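Binon Planner 2.4
Motion planning for two-arm cells
From Hokach Software

Binon Planner takes a list of objects and a list of containers and works out which arm goes where. It plans both arms together, so an arm that has no pick assigned still has its position checked against the one that is moving. Bins and baskets are loaded as open-top models with real wall heights, and the planner keeps the gripper body clear of the rims.
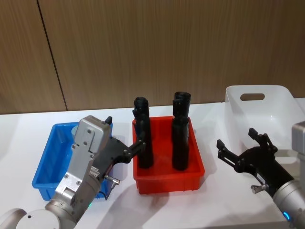 Tall objects get their own approach setting. For anything that stands above the rim of its bin, you can choose a side approach and set the standoff for each finger. Neighbors in the same bin are treated as obstacles until they are assigned. The grasp library ships with 92 parallel-gripper templates, and you can add your own from a mesh or a depth capture.

Short objects close to a bin wall are handled differently. The planner tests wrist angles in order and drops any that bring the mounting bracket or cable too near the rim. Rejected angles are written to the log with the reason.

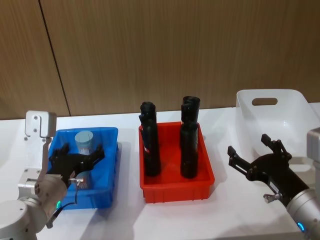
Divina Layug wrote to ask for that log in plain CSV, as she had 2,881 rejected grasps to sort through and the viewer shows only 100 at a time. CSV export was added in April and is on by default.

Included
Planner, grasp editor, log viewer, Python API
Plug-in for Abella perception server

Not included
Arm drivers (see Jarent Bridge)

License: per cell, 19 months of updates
Page updated November 19, 2023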